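Ticket: Listing photos upload out of order and thumbnails stay blank after import
Product: Trosell storefront, hosted plan
Component: Media import / Dandby connector
Priority: Normal
Status: Resolved, pending confirmation
Opened by: Hatsue Kamata
Assigned to: Prokbridge support, second line

Problem as reported

After the November update, the media import stops generating thumbnails partway through a batch. The batch has 2,821 files. Thumbnails exist for the first 1,456. Everything after that point shows a gray placeholder in the catalog grid. The full-size files open normally if I click through to the listing, so the originals are on the server.

The import page reports "Complete" with no warnings. Running it again gives the same result at the same file.

Environment

Source folder is on the office file server, mapped as a network drive. Import is run through the Dandby connector, scheduled mode. Browser makes no difference, I tried two. The account has admin rights. Storage quota is not close to full.

Steps already tried

Cleared the catalog cache from the admin panel. No change.
Signed out everywhere and signed back in. No change.
Deleted the placeholder records and imported again. The placeholders came back.
Ran the import in manual mode. Same result, but slower.
Changed the thumbnail size from medium to small and saved. No change.

First reply, support

Please open Settings, Media, Import log, set the level to Detailed and run the batch once more. Attach the log as text. Please also check whether the folder contains subfolders with accented characters in the name. The current connector version has a known fault with these when the thumbnail queue is restarted.

Reply, Kamata

Log attached. There is one such subfolder, Štefanec, named after the street our second stockroom is on. It is next in the sort order after the last good file. The last lines before the queue goes quiet are:

queue: restart requested
queue: path decode failed, skipping remainder
queue: state set to complete

The folder name is displayed correctly in the file browser and in the import preview. It is only wrong in the log, where the first letter is replaced by a question mark.

Reply, support

Confirmed, this is the known fault. The queue worker reads the path in the wrong encoding after a restart, fails on the first match and marks the whole job as finished. The originals are not touched.

Workaround until the connector is patched:

1. Pause the scheduled import.
2. Rename the subfolder using plain letters only.
3. In the admin panel choose Media, Rebuild, Missing thumbnails only.
4. Leave the page open until the counter stops.
5. Resume the schedule.

Do not choose Rebuild all. It discards manual crops.

Reply, Kamata

Renamed to Stefanec and ran the rebuild. The counter reached 2,821 and the grid is filled in. Manual crops are intact.

One remaining item. The rebuild ignored the rotation tag on part of the batch, and those thumbnails come out sideways.
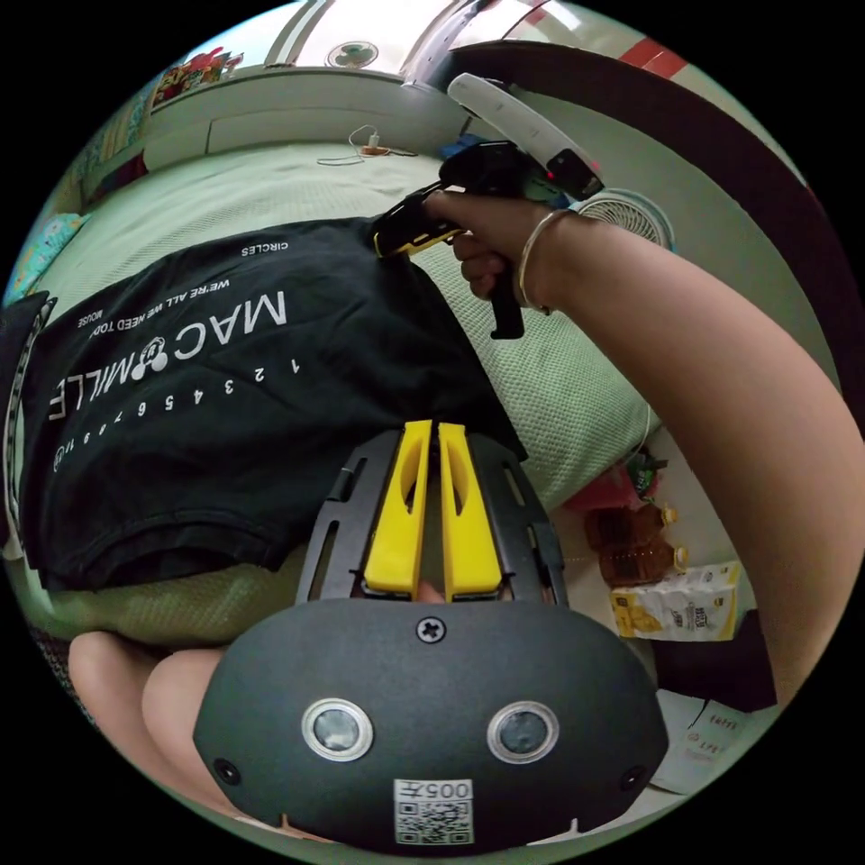
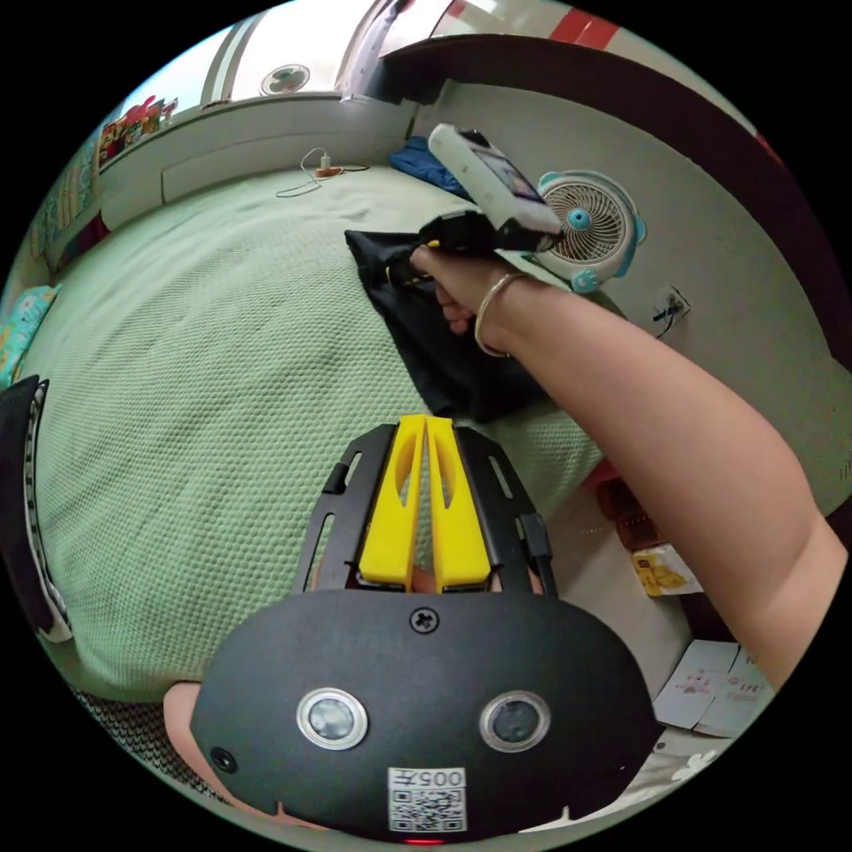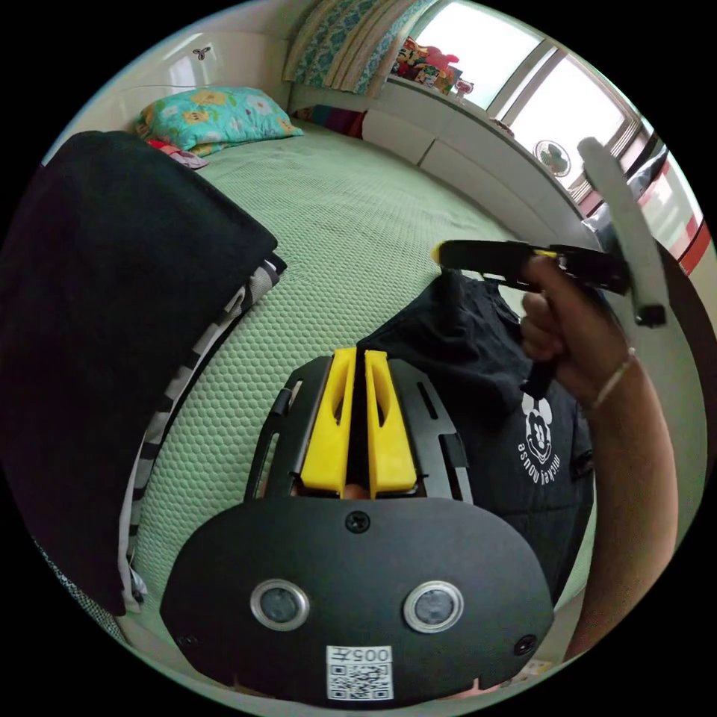

The sideways ones all have a rotation tag other than "normal" in the file properties. Opening one in an editor and saving it again with the tag applied fixes it, but I do not want to do that by hand for a whole folder.

Reply, support

The missing-thumbnails rebuild does not read the rotation tag unless "Respect orientation" is on. It is off by default on accounts created before the update. The switch is under Settings, Media, Advanced. Turn it on, select the affected files in the grid and choose Regenerate selected. This also keeps manual crops.

The encoding fault is logged with the connector team. The fix is planned for the next maintenance release. The subfolder can be renamed back after that, but listings that use the folder name as a tag will need a tag refresh.

Reply, Kamata

Orientation switch is on and the affected files are regenerated. All upright. Scheduled import resumed and the overnight run finished without the decode error.

We will keep the plain folder name for now. Please leave the ticket open until the release is out, and post the version number here so I can check it against ours.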